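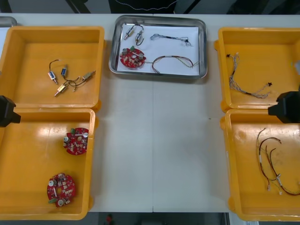 I've caught the parts-sorting bug in a big way and I need help from people who have been at it longer! Over the winter I pulled apart a pile of dead machines from the Villalobos surplus sale, and now I have over 2,000 little pieces to put away in a way that makes sense. My system so far is one kind of part per tray. The solenoids get their own, blue bodies and brass ones together, and the round red circuit boards go in the tray just below. I love how quick it is to see what I've got. What I can't get right is the wires. Everything with a lead on it grabs everything else, and by the time I pick up one solenoid the other three want to come too.

3 min read

Home Ask Topics Workshop Plirkodeck Library Sign in

So, two things. First, do you sort by what a part does (things that move, things that plug in, things that only carry current) or by how the part stores? I started with the first one and it's lovely on paper. Then I got to the audio jacks. They're connectors, so they should live with connectors, but mine come with cables and small white plugs on the ends, so in practice they behave like harnesses.

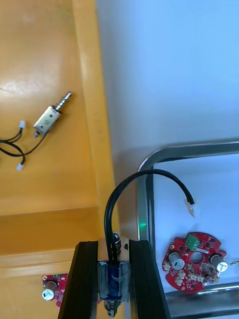 I've tried winding the cable around my fingers and tucking the end in, and it holds for a day or so. Rubber bands went sticky on me last May, all over a drawer of switches, so those are out. I have a roll of Peken paper tape that I haven't dared to use on thin leads yet.

Second, how many trays do you keep going at once? I have four out plus a metal one lined with white paper where I set things down while I decide. The paper is my favorite part of the whole setup. Tiny screws show up so well on it! My question is if more trays would help or if I'd only be spreading the mess out.

2 answers

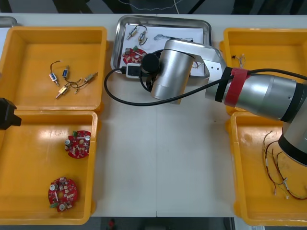
Judite Ramalho wrote that she'd go by how it stores, every time. She used to file by function too, and ended up with relays in three places. Anything with a lead longer than her thumb now goes in a zip bag by itself before it goes in a bin, and the bin can be as mixed as it likes after that. For the cables she makes a loose figure eight and puts one wrap of paper tape across the middle, with the end folded over so it pulls off clean. Never around the plug, never tight. She says four trays is plenty for one table, and to add a fifth only when something has sat in the metal one for a week.

Seconding the bags, they changed my life. I did 1,356 pieces that way and I can find any of them in the dark. One more for you: don't cut the labels off your harnesses! Even if the printing is too small to read you can get it with a phone later, and you'll be so glad when you want to know which end went where. I also put the twisted ones in a bin of their own, away from single leads. Mine are Tratow bins, the shallow ones, but anything smooth inside is good because wires slide instead of snagging.

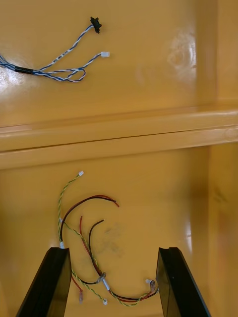
Blue-and-white harness on top, label left on. Multicolored one on the lower level.

Oh, and shake the bags flat before you stack them. Bumpy bags slide off each other all night long.

Related: storing ribbon cable, bins that fit a 12-inch shelf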